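**Notebook, Ulik workroom. Friday, after lunch**

Picked up the dark gray pile again, the one that has been sitting on the end of the long table since the Grandum drop-off. 411 pieces in the delivery according to their sheet. We are now into the stretch where everything is charcoal, black, or a shade Pavliuk calls "night slate" and everyone else calls black.

Plan for the day was folding and tagging for the Triltusden order. Plan lasted until the second garment.

The trouble with heavy dark fabric is that it has no front until you find one. Lay a white shirt down and the collar tells you where you are. Lay one of these down and you get a heap, and inside the heap there's a sleeve, and the sleeve may be inside out, and the first sign of which way is up is usually whatever bit of metal happens to surface. I've started steering by hardware. Find the shiny thing, work out from there. 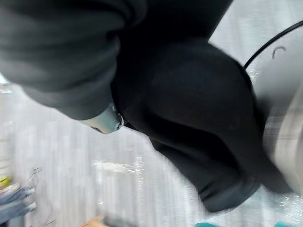
*Dark garment, mid-sort, small silver fitting showing at the fold.*

I wrote "zip" on the tag sheet for the first batch without looking hard, and then had to go back, as three of them turned out to have a cord end and no zip at all. So the rule for the rest of the pile: leave the closure column blank until the thing is flat. A pencil question mark is fine. A confident wrong answer costs me a walk to the other end of the room and a conversation.

Folding notes, for whoever gets the next pile:

- Shake once, by the shoulders. Shaking by the hem just makes a longer heap.
- Sleeves in before the sides. I did it the other way for most of the morning and got something shaped like a loaf.
- Metal goes to the inside of the fold. On the last order we had pulls pressing marks into the piece stacked on top, and Pavliuk sent back 26 of them with a note that was polite in the way a parking ticket is polite.
- Thick ones in stacks of eight. Nine leans. I have no theory about why, I just picked them up off the floor twice.

Lint: yes. The pale tabletop is fine for finding black clothes and terrible for your self-respect afterward. Brushed it down before coffee and again after, and it looked the same both times. Whoever borrowed the good lint roller, the handle is blue and I know what it looks like.

Stopwatch, since the Grandum people keep asking how long these take. The first 30 pieces, untangled and folded but not tagged, took over an hour. That's slow. The T-shirts last month went so fast I was embarrassed to write it down. I'm putting the slow number in the log as it stands, and if they want a nicer one they can send us nicer sleeves.

Running total on the job sheet stands at 2,579 for July, everything included, which looks impressive until you remember socks are in there and somebody entered them singly.

Still open:

- Tag color for "dark gray" versus "black". Under the window they are different. Under the ceiling lights they are the same. Suggest we sort by the window and stop discussing it.
- Two pieces with no size label. Set aside on the shelf, left side, under the tape dispenser.
- Ask Triltusden if they want hoods tucked or laid flat. Their form has a box for it and the box says "standard".

4:40. Pile is lower. Moved the finished stacks to the cart and put a sheet over them – the lint again. Remaining dark ones stay on the table till Monday, please don't put mugs on them.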